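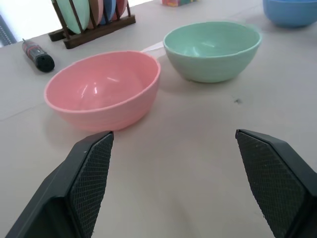
Who is the Protska service meant for? Small workplaces that own one robot arm, or are thinking about one, and have no engineer on staff to program it.

Suvance, the automation firm behind the service, opened it to customers in June after a trial with two sites. The customer rents a gripper and a wrist camera, fits them to an arm from the approved list, and sends recordings of the task to Suvance. The company then trains the arm's control program and returns it for testing on the customer's own bench.

The first tasks on offer are from the kitchen: putting plates in a rack, stacking bowls, and moving cups from a tray to a shelf. Plastic tableware is covered by the basic plan. Glass and thin ceramic are excluded for now.

The price is $596 a month, with the gripper, the camera and two retraining requests included. Extra requests are $121 each. The arm itself must be bought or leased separately, and this will remain the larger cost for most customers.

"We don't sell a robot. We look after the part which people find difficult when the robot has arrived," said Nadiia Kravets, product manager at Suvance. She said a new task normally needs one afternoon of recording, but the customer should expect some further adjustment if the lighting or the colour of the tableware is changed.

Madhu Sengar, who manages the Skandau catering centre, used the service during the trial. She was satisfied with the handling of bowls and less satisfied with the waiting time for support. "The answer was good when it came, but I would prefer to have it on the same morning," she said.

Aníbal Cuervo, a consultant who advises food businesses on equipment, thinks the monthly price is fair for a kitchen with regular work. For a small café he is more doubtful. He also recommends asking who keeps the recordings after the contract is finished. Suvance says they are deleted on written request, and that staff should keep their faces and personal papers away from the camera.

The rental can be cancelled with one month of notice. A version for laboratory trays is in preparation, but the company has not given a price or a starting date for it.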